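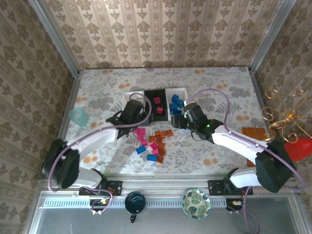 Tarkeleck College – Work and Technology
Home | Modules | Handouts | Reading room | Contact

Week 4 handout: When the sorting bench changes hands

Last week we finished on the question I most enjoy teaching: if a machine takes over part of a job, what happens to the rest of it? Sorting is a lovely place to start, and a two-armed bench dealing with small coloured blocks holds nearly all of the problem. Pink goes with pink, blue with blue, and orange still has to go somewhere. Easy for you or me! For a machine, each piece lies at its own angle, some are touching, and two arms have to share one small space without getting in each other's way.

Our case is Kerel, a firm that packs spare parts for household fittings. Its sorting room had 11 people on the day shift when the first bench arrived one November. The supplier, Laizer, set it up beside the existing tables, so people and arms worked through the same deliveries.

What changed for the staff

Hands. Less picking, more laying out. Sorters began to spread parts thinly before a run – a small skill, and they worked it out themselves.

Eyes. Checking became a job of its own. Several sorters found watching more tiring than sorting, and asked to swap every hour.

Talk. The old tables faced each other and the new bench faced a wall. People missed the chat, and the layout was altered in the spring.

Pay. The grade for "bench minder" was argued over for months. Read the union's letter in the course pack before you take a side.

Key terms: task, job, handover, exception. An exception is any piece the machine leaves for a person. On one trial day Kerel logged 604 of them, and I think that log is the best thing in the whole case. Look at who wrote the entries, and how the wording gets sharper as the day goes on.

For the seminar

Read the Prarna report, sections 2 and 3. Choose one job you have done yourself and split it into tasks. Mark the ones you'd happily give away, then the ones you'd fight to keep. Bring it on paper, please – we'll be swapping them round the room.

This site uses cookies to remember your settings. Accept | Manage
Last updated: 30th December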